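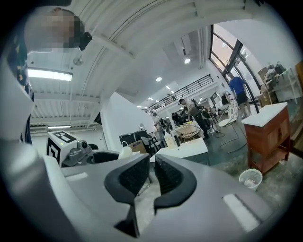

Can the long fluorescent fitting stay, or does it need replacing before August?
The long fitting can stay. It wants cleaning on a fixed interval and a new pair of end caps, and the tubes should be changed together at the next shutdown.

14/06/2021
Workshop, Suksawat building. Lighting and ceiling, second session.

Continues from the earlier note on uneven light across the work area. Purpose today was to find out how much of the loss is dirt, how much is tube age and how much is the ceiling itself. Theerawat Nuchit on the ladder and the isolator, me on the meter and the notes.

Naming, so that we stop using different words for the same things. "Long fitting" is the wide rectangular one. "Thin fitting" is the slimmer one under the beam. "Ribs" are the metal beams running parallel across the white ceiling. "Deta side" is the wall we share with Deta, "yard side" is the roller door. Older notes say left and right, which depends where one stood, and I have given up trying to correct them.

Meter is the Clunora handheld. Zeroed with the cap on before each set. Sensor head laid flat on the bench surface, not held in the hand, as hand-held readings drifted badly last time with the angle of the wrist. The person reading stands on the yard side and leans away. My own shadow accounts for at least one of the odd values in the previous set and I have struck that set out.

Warm-up. Tubes were left on from opening until the readings settled. The thin fitting settles quickly. The long fitting creeps upward for a good while after it looks fully bright, so anything read in the first part of the morning should be treated as low. Write the switch-on time at the top of the sheet in future.

First set, everything as found. Roller door shut, blinds down, both fittings on. Directly beneath the long fitting the bench read up to 1000 lux, better than I expected with the covers in that condition. It falls away towards the Deta side much faster than distance alone would explain. Moving the sensor along the line of the ribs gives a smooth fall. Moving it across the ribs gives a fall with ripples in it. Repeated the cross-rib line with the sensor turned end for end and the ripples stayed in the same places on the bench, so they belong to the room and not to the meter.

Second set, long fitting isolated. The thin fitting alone is adequate for walking about and for finding things on shelves. Inadequate for reading a scale or a small label. Colour is noticeably cooler than the long fitting when seen by itself. Somebody has fitted a different tube type at some point. No record of it in the maintenance folder.

Third set, thin fitting isolated. Very little change under the long fitting, as expected. Towards the Deta side the level drops to the point where I would not want to do fine work. The thin fitting is doing more than its size suggests, but only at that end.

Cleaning

Power off and locked, Theerawat holding the key. Covers allowed to cool before touching. Dry brush first, with a dust sheet over the bench. Most of what came down was a fine grey powder, slightly greasy when rubbed between the fingers. Source probably the floor: bare concrete, unsealed, and sweeping lifts it every evening. The dust sheet had an even film on it by the time we finished the first cover.

Then a damp cloth with the Nima cleaner at the weak dilution. Two passes and a rinse cloth. The weak dilution is enough. On a previous occasion I used it stronger and it left a bloom which had to be taken off again with plain water, doubling the work. Wring the cloth hard. No spraying upwards at a fitting under any circumstances, power off or not.

End caps on the long fitting are brittle. One split along the moulded edge when lifted, with no real force on it. Refitted with the split facing the wall and a turn of tape for now. The other is sound but will go the same way. Added to the order.

There is a gap of 6 mm between the end of the cover and the housing on the Deta side. The dust goes in there. It was packed into that end and nearly clean at the other. A strip of foam would stop it, but the fitting runs warm at that end and I am not putting foam there until I have checked what the housing reaches in a full day. Theerawat prefers a folded metal strip. He may be right; it would also be easier to wipe.

After cleaning, fittings back on, same warm-up, same positions, same person reading. Under the long fitting the gain was modest. At the Deta end the gain was larger, in keeping with where the dirt had been. The ripples across the ribs did not change at all.

Ceiling

The ripples come from the ribs. The flat sheet between them returns light evenly, the sides of the ribs do not, and the side facing the fitting is much brighter than the side facing away. Overhead it reads as a white ceiling, and on paper it was entered as a plain white reflector in the original layout. That figure is too generous. A ribbed surface of the same paint should be given a lower one. I will redo the layout with a reduced value and see whether it lands nearer the measured numbers.

Wiped a test patch on one rib with the same cloth and cleaner. The patch is visibly whiter than its surroundings when viewed from the ladder and cannot be picked out from the floor. No change in the bench reading that I would trust. Conclusion for the notebook: washing the whole ceiling is not worth the ladder time. Washing the ribs either side of each fitting might be, once a year, when the covers are down anyway.

Paint is sound. A little surface rust at the fixings on the yard side, none elsewhere that we looked at. Marked on the plan for the Suksawat office, who own the roof and like to be told in writing.

Glare

Separate complaint, not covered by the lux readings. Anything pale and smooth on the bench picks up a streak from the long fitting. White plastic is the worst. The small bottles are a nuisance to read for this reason, the label panel being curved. Turning the bottle a little clears it, but then the hand is in the way. Dark parts give no trouble, except that the inner faces of black parts go to nothing and one cannot see an edge or a scratch in them.

Tried three things against the streak.

Sheet of tracing film under the cover, held at the corners. Softens the streak well. Costs more light than I would like and sagged by the afternoon. Removed.

Turning the bench so that its long edge runs with the ribs. Effective from the usual standing position, useless from the other side. Not pursued, as the sockets are then out of reach.

Task lamp clamped low on the yard side with the long fitting left on. Best result for black parts. Raking light shows the surface properly. Adds its own streak on white plastic, smaller and easier to move out of the way. Keep. Lamp needs a heavier clamp; the present one walks along the bench edge when the arm is moved.

Floor

Not part of the job but it keeps turning up in it. The concrete sheds. Vacuum first, damp mop afterwards, and no dry sweeping within reach of the benches. I have put a note on the broom. Sealing would be better and would also lift the light a little, pale sealer on grey concrete, but it needs the room emptied and 72 hours clear before anything heavy goes back. Proposed for the August shutdown, same time as the tubes. Theerawat to ask Deta whether the smell will bother them, as the partition does not go all the way up.

Corrections to earlier notes

The entry stating that flicker was seen in the thin fitting: not reproduced. Watched it from cold and from warm. There is a faint buzz on start-up that stops. Leave the remark in the log with today's observation beside it.

The entry stating that the long fitting is on the same circuit as the sockets: wrong. It has its own breaker. The label inside the door of the board is out of date and has been replaced with a handwritten one, to be typed.

The bench plan shows the thin fitting above the ribs. It hangs below. Amended in pencil.

To do

Order end caps for the long fitting, 2 off. Check the part number against the housing and not against the cover; they differ.
Order tubes for both fittings, one type throughout. Decide on the warmer or the cooler before ordering. I prefer the cooler for bench work, Theerawat does not.
Housing temperature at the Deta end, full working day, logged.
Rework the layout with the lower ceiling value.
Heavier clamp for the task lamp.
Cover cleaning to go on the wall calendar, every second month to begin with. Repeat the first set of readings just before each clean, so that the interval can be lengthened if the loss is small.
Written note to the Suksawat office about the fixings.

Meter returned to its case, battery out. Raw readings are on the clipboard sheet, not yet copied up. The ladder is behind the roller door and needs to go back to Deta.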